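Setting a Weeknight Table Without Losing Your Mind

Posted May 20, 2018 in Kitchen & Table

I used to think table setting was for people with a china cabinet. Then we moved to the apartment in Poltstead, I ended up with a folding table for a dining room, and I found that I like my dinner a whole lot more when there's a fork waiting for me on the left and a spoon on the right. It's such a small thing! Even leftover soup feels like a meal.

My everyday setup is a bowl on a plate, fork, spoon, cup. Done.

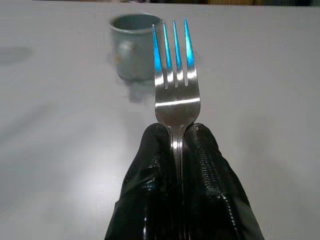
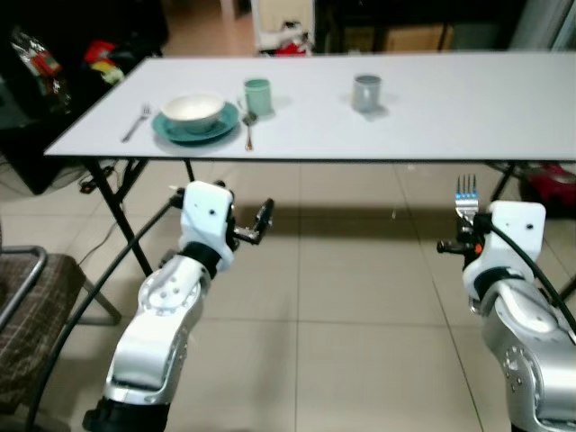
A fork and cups on a white tabletop.

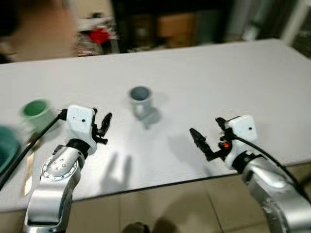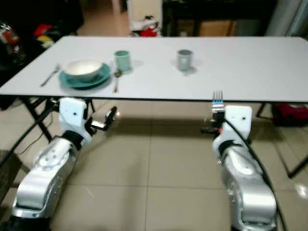
So, the order I do things in. Plate first, always, and then the bowl on top of it. I know some folks start with the silverware, but then you end up nudging everything over when the plate arrives (ask me how often I did that). Set the plate about a thumb's width in from the edge of the table so nobody catches it with a sleeve.

Fork on the left, spoon on the right. If you're using a knife, it goes between the plate and the spoon with the blade facing the plate. I skip the knife unless there's something to cut, and I've never had a complaint. The cup goes above the spoon, where a right-handed person will reach for it anyway. If you have lefties at your table, flip the whole thing around for them and they'll love you forever.

A plate under the bowl is the best habit I've picked up in years. It catches drips, it gives you somewhere to park a wet spoon, and you can carry hot soup to the table without scorching your fingers. It also lets you cheat with color. Plain white bowls are cheap and easy to replace, so I keep those plain and let the plates be the fun part. Mine came out of a box lot at the Zeseria outlet, 13 pieces, no two quite the same shade, and I've decided that's a look.

Now, water spots. If your forks come out of the dishwasher cloudy, put a splash of white vinegar on a soft cloth and wipe from the handle up toward the tines, then buff with a dry one. For the gunk that hides between the tines, fold a corner of the cloth thin and pull it through like floss. Stainless can take it. Real silver plate is fussier, so leave the vinegar alone there and use warm soapy water and a towel right away.

And don't leave stainless sitting overnight in salty water! I lost a nice serving spoon to little pits that way last October and I'm still sore about it.

Tea rings in light-colored cups: a teaspoon of baking soda, enough water to make a paste, rub with your finger, leave it 5 minutes, rinse. I tried the Trallemix powder everybody at my old job swore by and it did fine, but the baking soda was already in the cupboard.

A few words about folding tables, seeing as I eat at one every night. Check that the legs are locked before you put anything on it, every time, even if you're sure. Wipe a white top down right after dinner, especially if there was turmeric or tomato sauce involved. For the stains you missed, baking soda paste again, with a soft cloth and a light hand. Skip the scouring pads, they dull the surface and then it grabs dirt even worse.

For storage, I keep each person's fork and spoon rolled up in a napkin in a basket by the stove. Anyone who wanders in asking when dinner is gets handed the basket. The cups live upside down on the low shelf where short people can reach them.

Next time I want to get into cloth napkins, and whether ironing them is worth it. I have opinions. In the meantime I've got a pot of lentils on, and I should go stir it.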